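Section 4: Setting Up Your First Room

By now you have Trurgate Home Planner installed and your floor plan traced. Well done, because tracing is the fiddly bit! From here on the changes show up right away, and this is where most people start losing whole evenings to it.

Before you start

Save your plan under a new name. The planner keeps one undo history per file, and a fresh file gives you all 1000 steps to play with. If you are working from the Ronard sample house, open the copy and leave the original alone.

4.1 Raising the walls

1. Open the Rooms tab and click inside the room you want to build.
2. Type the ceiling height. Use the same units you picked in Section 2.
3. Press Raise. The walls come up in plain gray.
4. Check the corners. A gap shows as a thin red line on the plan — drag the two wall ends together until the line goes away.

Note: Sloped ceilings need one extra click. Choose Slope before you press Raise, then drag the high side up.

4.2 Adding color and light

Now for my favorite part of the whole program. A plain gray room turns into somewhere you could live the moment you give it a strong color and a good light.

1. Open the Materials drawer and drag a color onto any surface.
2. Open Lights and choose a ceiling fitting. It snaps to the nearest ceiling point.
3. Set the brightness slider. Start in the middle and go up slowly.
4. Press Preview.

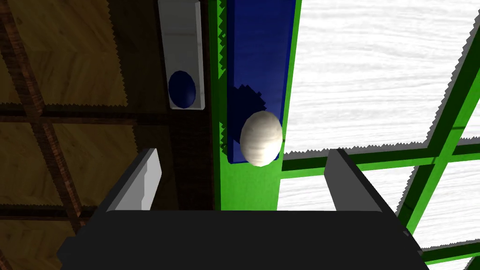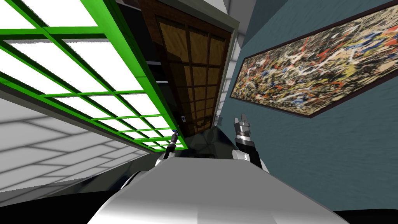 Green and bright white in 3D room views.

5. If the preview looks washed out, lower the brightness before you touch the colors. Nine times out of ten the colors were fine all along.
6. Turn on Soft Shadows when you are happy with the layout. Leave it off while you are still moving things, as each move makes the preview draw again.

Caution: Do not close the planner while the progress bar is moving. The file can be left locked, and you will have to open it through File > Recover.

4.3 Doors and shelves

1. Pick a door from the Layug starter set and drop it on a wall. The opening is cut for you.
2. Click the small arrow to flip the swing. Try both ways — a door that bangs into a shelf is so much easier to fix here than in a real hallway!
3. Shelves go in by height from the floor. Type 768 for millimeters, or switch to inches first.

The starter set has 429 pieces, and you can add the Rismont set from the Library page for free. Jennylyn Barredo built the search box for it, and it understands everyday words, so "tall thin shelf" works just as well as a part name.

Note: Pieces you mark with a star stay at the top of the list in every plan.

4.4 If something looks wrong

Walls are see-through: you are in Cutaway view. Press V.
Light has no effect: the fitting is above the ceiling. Select it and press Snap.
Door will not drop: the wall is shorter than the door.

Still stuck? Send your file to Shanthi Sarkar on the help desk, using Help > Send Plan. Add the name of the room so she can go straight to it.

Continue to Section 5, Walking Through Your Plan.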